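Murnlow Automation Support
Ticket: Wrist camera segmentation drops out near bright metal
Product: Gruvex perception module
Raised by: Lindgren site team
Assigned to: Adelmo Costa
Status: Open – awaiting test on site
Last updated: Jun 9, 2019

1. Reported fault

The site reports that the planner halts during the final approach with the message "target mask lost". The fault arises when the arm works close to polished or white surfaces. The same task completes normally in the matt test cell. Restarting the perception module clears the message but does not prevent its return.

2. Initial checks

The camera mounting and the hand-eye calibration were confirmed by the site and are within tolerance. The log shows exposure fixed at 4000 microseconds, a value carried over from the Tonden installation. Automatic exposure had been disabled in the start-up file.

3. Review of wrist camera view

The silver-white upright loses its detail towards the lower end, and much of the white surface to its right is solid white. The rounded corner above the fingertips is also smeared by motion. Edges in this region cannot be relied upon for the mask.

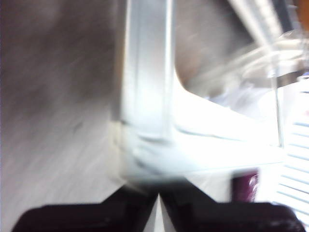 4. Action requested

Please set exposure to 3000 microseconds and limit approach speed to 300 mm per minute for the test. The finger mask should remain enabled. Kindly run 11 approaches and attach the complete log, including any that halt early.

5. Outstanding matters

A change to the start-up file will be considered once the results have been received. The default settings for other sites are unaffected – no update should be applied to them under this ticket.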